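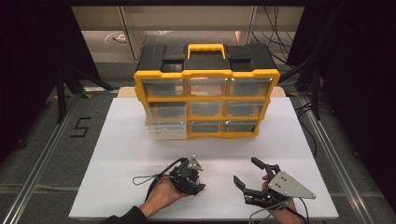 *Bench notes, Tanasarn workshop, 2020-11-04*

Finally a good day with the seed viability trial! I've been wanting to get the old bean and tomato seed sorted out ever since we cleared the cold cupboard in May, and this morning the first real counts came in.

Setup, so I don't forget: 100 seeds per lot, spread on damp paper towel, folded over twice, each roll in its own zip bag with the lot name in pencil. (Pencil! Marker bled all over the last batch.) Bags stood upright in the tray on the warm shelf. I checked the towels every morning and misted them when the corners felt dry.

**Clello (climbing bean).** The star so far. Lovely thick roots, nearly all of them pointing the same way because the bags were upright. Only 17 failed, and most of those had cracked coats to begin with. I'd happily sow this lot at normal spacing.

**Grastotell (small red tomato).** Slow, then a rush. Nothing at all for days, and this morning the towel was covered in little white tails. Too early for a count, so I folded it back up and will look again after the weekend. I had almost written this one off!

**Rurkier (leek).** Poor. 30 up, and the rest soft or fuzzy. Leek seed never keeps well, but I'd hoped for better from a sealed jar. Use it up as a thick sowing in a pot and order or save fresh.

Small thing that helped a lot: one compartment per lot for the leftover seed, with the test result on a slip in with it. Going back through loose envelopes was what ate up most of last winter. The stock list now stands at 826 packets, and I'd like every one of them to carry a test date eventually.

Questions for whoever reads this next:

- Does anyone have a feel for how much the warm shelf drops overnight? The thermometer on it only shows the current reading.
- Should the cracked beans be pulled before the test, or left in so the count matches what we'd really sow? I left them in.

To do: recount Grastotell, wash the tray, start the lettuce. More paper towels, the thick kind.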